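Ticket 1017: Vaccine stock returns ten times too high for some clinics
Product: Cluster, stock reporting module
Site: Holturen regional health office
Opened by: Shafiq Paul
Priority: Normal (changed to High, then Normal, then High)
Status: Resolved, with one item open

Original report

The October stock return for the region says we are sitting on enough measles vaccine to cover everyone in Holturen several times over, plus their livestock. We aren't. The ministry has the draft and has already written to ask whether we would care to share our surplus with the neighboring regions, whose deputy minister is apparently going to mention it in a speech.

23 clinics report through Cluster. 14 of them look normal. The other 9 show a closing balance ten times what is in their refrigerators. I rang Prallow, which is the worst one, and had the nurse read me the numbers off the paper ledger. The ledger is right. The screen at Prallow is also right. The regional report is wrong, and the regional report is the only one anybody in the capital opens.

Steps already taken before opening this ticket: logged out, logged in, cleared the cache, used the other browser, used the other computer, restarted the router. Please don't ask me to do these again. I did them in that order and took notes.

First reply from support

Sivakumar help desk asked me to log out, log in and clear the cache.

Done. No change. Notes available.

They also asked for a screenshot of the error message. There's no error message. Cluster is very pleased with the figure and shows it in green.
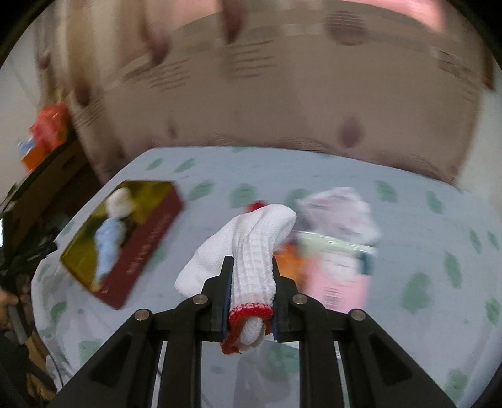 Second look, morning

Compared one clinic that reports properly with one that doesn't, line by line. Opening balance, received, used, wasted, closing. Every line agrees with the ledger on the clinic side for both. On the regional side, the good clinic agrees and Prallow is multiplied by 10 on every line, including wastage. According to the report, Prallow has thrown out more vaccine this month than it has people to give it to, and I would like that corrected before somebody reads it aloud in parliament.

So the sums are fine. Something is multiplying after the clinic presses Submit.

Asked Sivakumar whether anything had been changed recently. Answer: no.

Asked whether there had been an update. Answer: yes, there was an update.

I have stopped treating these as the same question.

Second look, after lunch

Went through the item settings for each clinic. You get there by Admin, then Facilities, then the facility name, then a tab called Other, which is where they keep the things that matter. Each item has a reporting unit. At the 14 good clinics it says Vial. At the 9 bad ones it says Dose.

Our measles vaccine comes in vials of 10 doses. The national form counts doses. The regional report is supposed to take vials from the clinics and multiply by 10. It does that faithfully, whether or not the clinic has already counted in doses.

That also explains why it didn't show up last month. Before the update, the report looked at the reporting unit and left the dose clinics alone. After it, the report no longer looks.

Sent this to the help desk with the two settings pages side by side. Raised to High.

Reply from support

Sivakumar confirmed it in around two hours, which I'll put on record as fast. The check on the reporting unit was dropped by mistake when the export was rewritten for the new ministry template. They lowered the ticket to Normal on the grounds that the cause is now known. I raised it again on the grounds that the number is still wrong.

They offered a workaround: change all clinics to Vial. I declined. The staff at those clinics count in doses, they have been told in two separate trainings to count in doses, and the poster on the refrigerator says doses. If I switch the setting without warning, they'll go on typing doses into a box marked Vial and we'll have the same mess with a new label.
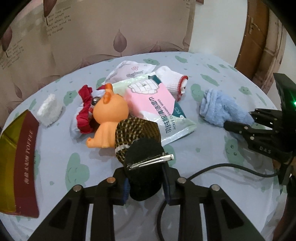 What I did for the draft return was less elegant. Exported the report as a spreadsheet, divided the 9 affected rows by 10 by hand, checked each one against a figure read to me over the phone, and sent it to the ministry with a short note asking them to withdraw the first version. They replied asking which version was the first version. I sent it again with CORRECTED in the file name, and got a polite acknowledgment and no further mention of our generosity.

If you are another region with the same problem, check the following before you send anything up:

Open the Other tab for each clinic and write down which ones say Dose.
Compare one line of the regional report with that clinic's own screen.
If it's ten times over, fix the export, not the clinic record. Editing the clinic record changes the history as well, and you won't enjoy getting it back.
Check the wastage column too. People forget it, and auditors don't.

Fix applied

Patch installed overnight by Sivakumar. Re-ran October. All 23 clinics now match their own screens, Prallow included. Phoned Prallow again to make sure, and was asked whether I could please stop phoning Prallow.

Still open

The dashboard on the front page still shows the old total. Support says it refreshes on its own schedule. I have asked what the schedule is and they are finding out. Until then, if a visitor asks about the large green number, it's wrong, and the report underneath it is right.

Leaving the ticket open for that item only. – S. Paul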